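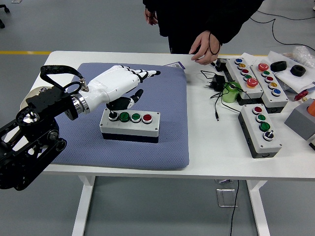 Photo: Staltevik

Graziella Morelli has been selling circuit boards online for six years and still packs every order on her own kitchen counter in Ircombe. "I did rent a unit once," she says. "I missed the fridge."

Her shop on Sellmont, the marketplace for small electronics makers, lists 24 products. Two of them pay the bills. One is a power breakout that she drew up in an afternoon. The other is an adapter for a sensor nobody has manufactured in years, and she gets fan mail about it. The clever stuff, the boards she spent whole winters on, sells to "other people who make clever stuff, at a discount, because they ask."

In April, Sellmont changed how its sellers get paid. Money used to land when an order shipped. Now it lands when the order is marked delivered, which sounds fine until you ship overseas by the cheapest post available.

"I have a package that has been arriving in Norway since spring," Morelli says. "It's very nearly there. It has always been very nearly there."

Gaetano Greco runs seller support at Sellmont, and he took my call with the air of a man who had taken several others first. He doesn't pretend the change was popular. "We got a lot of email. Some of it was quite well written." Too many buyers, he says, were waiting on orders that had been marked shipped and were still sitting on somebody's shelf. Sellers who use tracked mail now see their money sooner than the rest, and a faster payout for long-standing shops is being tested with 40 of them.

Is Morelli one of the 40? "I filled in the form," she says. "The form thanked me."

She has made her own arrangements in the meantime. Tracked shipping is now the default in her shop, and the price of every board went up to cover it. She expected complaints and got two, one from her brother. She has also stopped ordering parts before the last batch is paid for, a habit her old boss at Martinelli tried to teach her for years - "with diagrams," she adds.

Would she move to another marketplace? She has looked. The fees were lower, and so was the number of people shopping there. For now she's staying put and working on a revision of the adapter, which will be exactly the same as the old one except for a mounting hole that customers have been asking for since the day it went on sale.

"I moved it a little to the left," she says. "I'm expecting letters."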